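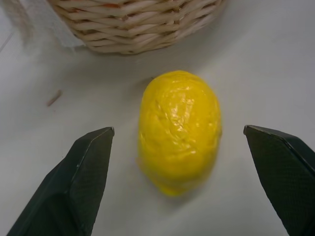 Slide 1 – Judging lemons by the skin
Glenys Wihongi, Friday, 20 minutes plus questions. Skip the introduction if the chair has done it.

Slide 2 – Scope
Whole fruit, sold loose. No juice figures today.
We inspected 2,377 lemons in August. Of those, 839 were marked down for gloss alone. Pause on that number.

Slide 3 – What gloss does
A shiny skin throws back small white highlights. Graders read these as wax, and sometimes as wet fruit. Under a single lamp the highlights hide the pores. Turn the fruit before scoring.
Wrinkles are a separate column on the sheet. Do not merge the two.

Slide 4 – Color
Score the middle of the fruit first, then the ends. Yellow shading toward orange at one end gets a note and keeps its grade.
Mention the Prokham chart – it has no step between our 2 and 3.

Slide 5 – Bench setup
Pale, matte tabletop. Lamp above and slightly to one side, 300 mm from the fruit. A soft shadow is fine; a hard one means the lamp is too close.

Slide 6 – Open points
Harawira sheets still use the old wrinkle scale. Conversion table is in the handout, page 2.
Nimus samples arrived late and are left out of the totals.
Take questions on lighting first.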